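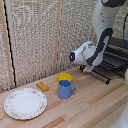 Oiling and maintaining a solid wood worktop

Applies to solid timber worktops with an oil finish: oak, beech, ash, maple, iroko. Does not apply to lacquered or varnished tops, or to laminate. If the finish is unknown, put a teaspoon of water on an unused corner. On bare or worn oil it soaks in and darkens the wood within a few minutes. On lacquer it sits there indefinitely.

When to re-oil

New worktops need three coats before use and one coat a month for the first three months. After that, twice a year is enough for most kitchens. I do mine in April and November. The section next to the sink usually needs an extra coat between the two.

Water should form beads on a sound surface. When it spreads flat and leaves a dark patch, the oil has gone. Grey or black marks at the edge of the sink mean it went some time ago.

What you need

Worktop oil, food safe once cured
Abrasive paper, 120, 180 and 240 grit
Cork sanding block
Lint-free cotton cloths, at least four
White spirit, for cleaning up
Nitrile gloves
Vacuum cleaner with a brush head

Danish oil and hardwax oil are both suitable. Do not mix them. Hardwax oil will not bond properly over fresh Danish oil, and the result stays tacky. Raw linseed oil takes days to dry and attracts dust. Olive and sunflower oil never cure and eventually smell.

I have used Sfeir worktop oil for the last few years and Musby before that. Musby is thinner and needs one more coat for the same result. There is little to choose between them otherwise.

Preparation

Clear the whole run of worktop, including the small appliances. Wash with warm water and a drop of washing-up liquid, wipe with a clean damp cloth, and leave overnight. Timber that feels dry at the surface can still hold water around the sink cut-out and at the end grain.

Check the sealant at the sink and along the wall. Replace it before oiling if it has lifted, but mask the new bead, as silicone does not stick to oiled timber and oil does not stick to silicone.

Sanding

Always with the grain. For routine re-oiling, a light pass with 240 is enough. For stains or raised grain, start at 180. Use 120 only for burns and black marks, and feather it well out beyond the mark or you will have a dish in the surface.

Do not go finer than 240. A polished surface takes up less oil.

Vacuum, then wipe with a cloth barely dampened with white spirit. Let it evaporate with the window open.

Applying the oil

Room temperature between 15 and 25 degrees. Stir the tin, do not shake it.

Pour a small amount on a cloth and work it in along the grain. Cover a section about the length of your forearm, then move on, keeping a wet edge. Leave for 15 minutes. Wipe off everything that has not soaked in, using a dry cloth. This is the step most people skimp, and the cause of nearly all sticky worktops.

Allow at least six hours between coats – longer in damp weather. A rub with used 240 paper between coats takes down any raised fibres.

Do the underside above the dishwasher as well. Steam gets to it every time the door is opened, and an unsealed underside will cup the board. Two coats, once a year.

A 1 litre tin covers my worktop, 664 cm in total length, with three coats and a little left over. Decant the remainder into a smaller jar filled to the top, as air in the tin forms a skin.

Disposing of cloths

Oily cloths can heat up and catch fire on their own when bunched together. Open them out flat outdoors until stiff, or soak them in water and seal them in a metal tin. Do not put them in the kitchen bin.

Small repairs

White ring from a hot pan: usually in the finish only. Rub with 240 and re-oil.

Black stain from iron: oxalic acid crystals in warm water, brushed on, left for 20 minutes, rinsed twice. Gloves and eye protection. Re-oil once fully dry.

Dent: damp cotton cloth over the dent, iron on a medium setting for a few seconds, repeat. Works on crushed fibres, not on cut ones.

Open joint between staves: clean out, fill with matching wood filler, sand flush. If it reopens the following winter, check the fixing brackets. Slotted brackets let the timber move, and round holes do not.

Updated April 8, 2026. Section on the underside added after a note from Karim Awad, whose beech top cupped by 3 mm over the dishwasher.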